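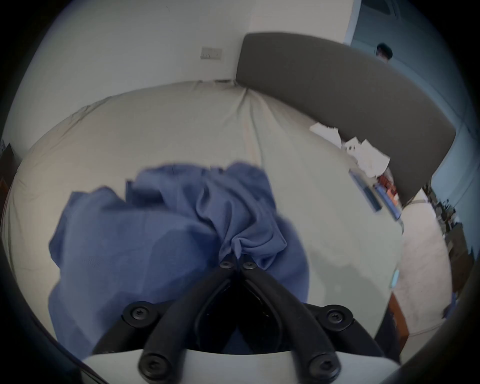 Folding on the bed is how I'd do it too. I don't own a table big enough, and a bed gives you room to lay a long sleeve out straight. The blue cloth on the beige sheet still starts as a heap, so I'd spread it flat before the first fold. I'd also move the papers by the headboard to a shelf, or they end up in the laundry pile.

Omar Aoun wrote:
> Does anyone fold robes and long shirts the same way?
> Mine come undone in the drawer.

Same way here - sleeves across the back, then fold up from the hem in 2 turns. Smooth the sheet first. Creases underneath make it hard to get the edges even.
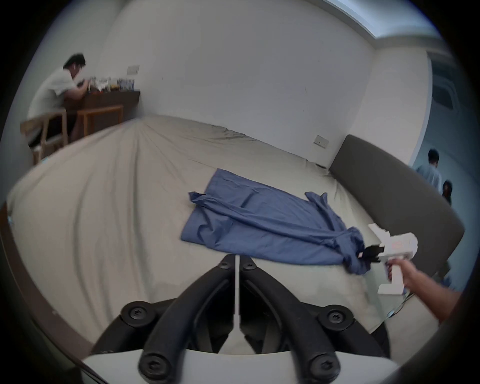
Mundov Household List, Vol. 2, Issue 300

Samer asked about twisted sleeves. Lay the body down first, then untwist from the shoulder out to the cuff. Pulling on the end only tightens it.

Jad, I still have your Hallemo drawer dividers. You can have them back in May.

Nabil Haddad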